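Home | Forums | Kitchen & Table | Office Spaces | Search

Trolstead Boards > Office Spaces > Break rooms and shared tables

Fruit on the shared table: basket, bowl or nothing?

Print this thread | E-mail this thread

dumthorpe_desk wrote:
We moved into the new suite in August and got one of the white conference tables from the old tenant. It has the cable slot and the round grommet hole in the top. It was meant for meetings but it has become the place where people have tea and eat fruit. I buy the fruit, mostly apples and pears. There are nine of us.

What I want to know is how other offices handle it. The pears go soft before anyone eats them, and the apples get bruised. Right now I use a small woven basket with a handle because I already had it at home. One person here says a basket is wrong for fruit and I should get a wire bowl. I don't want to spend much.

ridgeline4 wrote:
Wire bowl. Fruit needs air on all sides. I have had wicker go moldy at the bottom from one bad pear and you can't really wash it out.

papercup wrote:
I disagree with that. Wicker lets air through fine if you don't pile it up. Two or three pieces at a time and refill from the fridge. Wire leaves dents in ripe pears, which is the thing you are trying to avoid.

ridgeline4 wrote:
Then line the wire bowl with a dish towel.

papercup wrote:
At that point you have a basket.

tallcabinet wrote:
How big is the basket? And where on the table does it go? We had ours near the edge and it got knocked off by bags.

dumthorpe_desk wrote:
It goes in the middle, in front of the slot. The teapot sits toward the back corner. Picture attached.

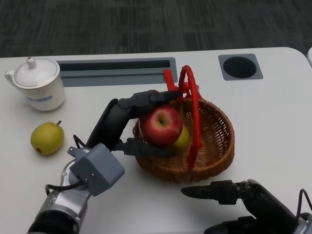 The table with the teapot, the basket and the pears

tallcabinet wrote:
OK, that is smaller than I thought. I would keep it. Middle of the table is right. I would move the teapot farther from the corner, though. Also put the lid on straight, ours fell off when someone poured and it cost more to replace than the pot was worth.

zwane_oldtimer wrote:
Keep the pears and apples apart. Apples give off gas that ripens pears faster. If you have an apple sitting on top of a pear in that basket, there is your soft pear problem. It has nothing to do with wicker or wire.

ridgeline4 wrote:
It has something to do with it. Gas builds up less in an open bowl.

zwane_oldtimer wrote:
Not enough to matter with a couple of pieces of fruit in an open room. Separate them and try it for a week.

dumthorpe_desk wrote:
I can do that. Pears on a plate and apples in the basket?

zwane_oldtimer wrote:
Yes. Buy the pears hard and keep them in the fridge. Bring out what people will eat in the next day or two. Press near the stem, and if it gives a little it is ready.

lowshelf wrote:
Different question, does anyone cover the grommet hole? We had the same kind of table at the Skestance building and crumbs went straight down it. Somebody finally cleaned the tray underneath and it was bad. Grape stems, sugar, tea leaves.

tallcabinet wrote:
You can buy caps for those. Measure the hole first, they come in several sizes. The long slot is harder. We ran tape along the underside when we weren't using the cables.

papercup wrote:
I wouldn't tape it. It gets sticky and you will want the outlets someday. Just vacuum the tray.

dumthorpe_desk wrote:
We don't have any cables through it at the moment so I might do the cap and leave the slot. Basket stays for now. I'll put the apples in it and find a plate for the pears.

ridgeline4 wrote:
Wash the basket at least. Warm water, a brush, and let it dry all the way before fruit goes back in.

Reader comments (4)

quietfloor: We switched to clementines. No bruises and no knife needed.

backstairs: Agree on the apple gas. I kept them in one drawer for years and wondered why everything went at once.

ninthstreet: Peels end up in the cable tray with clementines. Ask me how I know.

plainmug: Does the cap sit flush or does it stick up? Our table has the same square plate.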